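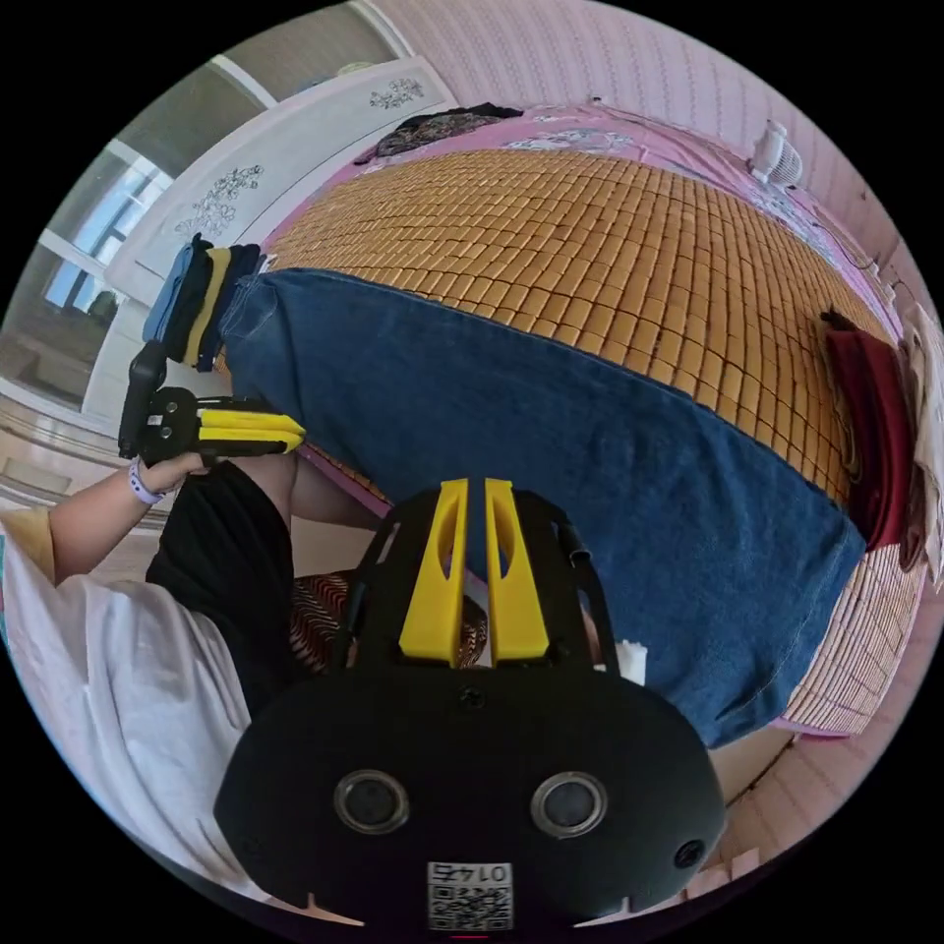

Macarena Ojeda wrote in straight away to say never fold on a bed, the mattress gives and everything comes out crooked, use a table. Fair enough. We don't have a table to spare in the Tikilley rooms so the bed it is.

FOLDING DAY, BEDROOM PAGE
Put up 05/06/2021, a bit rushed, will fix typos later (maybe)

Quick intro for anyone new. This is the clothes part of the big sort-out we started in February. Kitchen is done, hall closet is done, don't ask about the bathroom. Bedroom got left till last because it's the worst. Everything out of the drawers, onto the bed, folded, back in. Or out the door to the Fostham drop box.

The zigzag piece, dark red and black and cream. Keeping it. Third time it's been voted out and third time it's come back. Goes on its own, not in with the whites, learned that one allready.

Whites and thin T-shirts: fold in half the long way, sleeves in, then up from the hem. Stand them in the drawer on edge. Takes a minute to get used to and then you can find stuff.

Tissues. Check every pocket before the wash. Every pocket. One tissue does a whole load of dark clothes and you'll be picking at it for a week.

On to the heavy things.

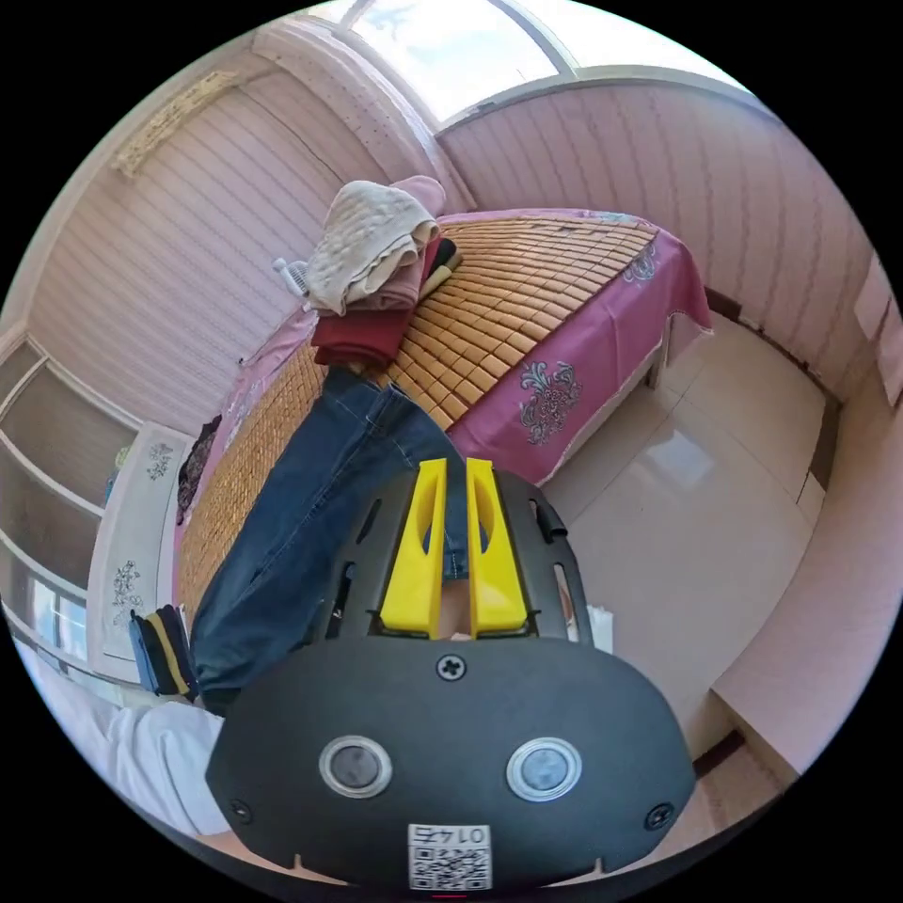 Jeans get done last, once the knits are out of the way. Leg over leg, smooth the seam down with your hand, then fold up from the bottom in thirds. Don't bother ironing. Ours go in the bottom drawer of the Carrasco chest, the one that sticks. Lift and pull.

Sweaters and anything knitted: fold, never hang. Shoulders go pointy on a hanger and that's that. Chunky ones we put on top of the pile so they don't get squashed, thin ones in the middle, dark colors off to one side in there own stack so the fluff doesn't travel.

Bamboo mat. Had a few questions. Stays on the bed all summer, it's cooler to sleep on than a sheet. For folding it's good too, firmer than the bare mattress, so maybe that answers Macarena. Wipe with a damp cloth, dry it flat, don't soak it. Knits can snag on the edges of the tiles so lift them, don't drag.

Pink floral sheet goes under the mat, with plenty hanging down the side. It's an old one, soft as anything. Washes fine on warm. The matching pillowcases are long gone.

Socks: pair them as they come off the line, not after. Striped ones are easy. Black ones are a nightmare, buy all the same kind.

Suha Akl asked what we put between the winter things. Plain tissue paper, 200 sheets to the pack from Fonell, plus a cedar block per drawer. Sand the cedar when it stops smelling.

Still to do: scarves, the belt situation, 2 bags of baby clothes that belong to my sister. More pics when the wardrobe's done, prob next weekend if it doesn't rain and we can get the rest of the wash dry.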